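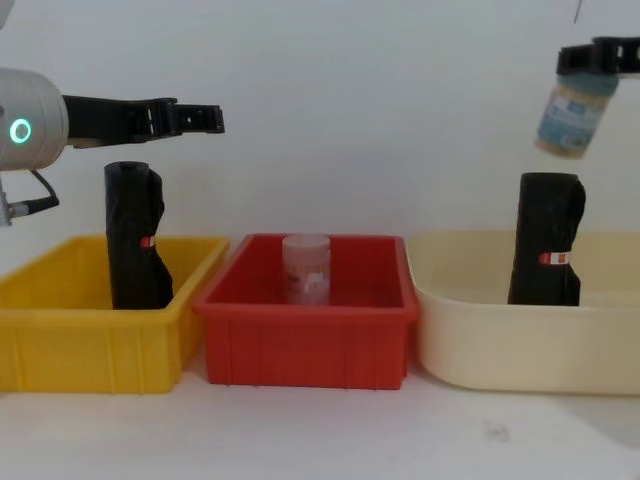

What I did

Search this site Search

So my project was sorting household stuff into bins! I picked the Cundadberg pantry problem (my aunt Charito Yap's name for it, long story) and gave myself 47 tries in March. The bins sit side by side on a white table, yellow next to red, and there's a cream-colored tub too. Jars were the worst part for me – I kept changing my mind about where they belong. Rolls of black bags are easy, just stand them up. Next I want to try smaller bins.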